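4. Flushing and First Use

This section applies to the Clirnel under-sink filter, housing types S and L, with the Shezi carbon cartridge. Complete Section 3 (Mounting and Connection) before you begin. Revision of 24 January 2006; it replaces the September printing.

4.1 Before opening the supply

1. Check that the housing is hand-tight. Do not use the wrench for tightening.
2. Check that the flow arrow on the head points toward the faucet.
3. Set the bypass lever to FILTER.
4. Place a dry towel under the housing.

CAUTION: Maximum inlet pressure is 100 psi. If the house pressure is higher or is not known, install a pressure regulator ahead of the filter.

CAUTION: Cold water only. Hot water damages the cartridge and the head seal.

4.2 Flushing a new cartridge

1. Open the filter faucet fully.
2. Open the supply valve a quarter turn. Air will leave the faucet in bursts.
3. When the stream is steady, open the supply valve fully.
4. Run the water for 2 minutes, then close the faucet and leave the system under pressure for ten minutes.
5. Repeat step 4 until the water runs clear. Discard all flush water.
6. Draw a glass of water and let it stand. Trapped air clears from the bottom up. Carbon dust settles and leaves a gray film.
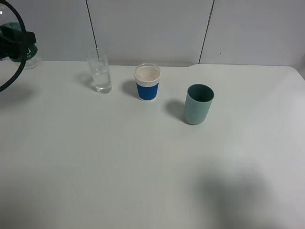 Comment from an owner, Princombe housing, type L: mine needed four flushes before the gray went away, and the manual that came in the box only mentions one. The stream was also weak until I took the aerator off and rinsed it.

Type L housings hold more water and take longer to flush. Remove the aerator before step 1 if the faucet has one, and refit it after the last flush.

4.3 Leak check

1. Close the faucet with the supply valve open.
2. Wipe both fittings and the seam of the housing.
3. Wait one hour and wipe again with dry tissue.
4. If the tissue is damp at the seam, close the supply, press the red button to release pressure, and reseat the O-ring (part no. 676). Use silicone grease only.

4.4 Storing filtered water

Filtering removes chlorine, so filtered water does not keep as long as tap water. Store it covered in the refrigerator. Wash containers with dish soap before each refill and let them drain upside down. Do not use containers that have held cleaning products.
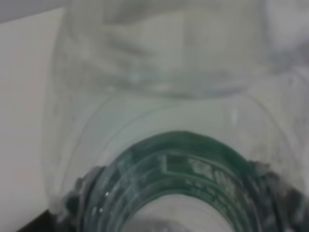
Can the first water of the morning be used for drinking?
Run the faucet for ten seconds first, then fill as usual.

4.5 Cartridge life

The cartridge is rated for 2320 gallons or twelve months, whichever comes first. Heavy sediment shortens this. Replace the cartridge early if flow drops noticeably or the chlorine taste returns. Write the installation date on the label supplied and attach it to the head, not to the housing.

NOTE: After a vacation of more than two weeks, repeat 4.2, steps 1 through 4.

4.6 Taste check

Compare filtered and unfiltered water at the same temperature, using clean cups of the same material. Rinse all soap from the cups first.
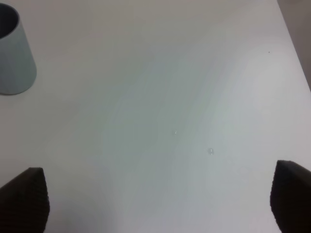 Fig. 4-3. Light blue-gray cup on a white tabletop.

If both samples taste the same, confirm that the bypass lever is at FILTER and that the cartridge wrap was removed. If the taste does not change, see Section 6, Troubleshooting. Replacement cartridges and seals are available from Brorkby dealers.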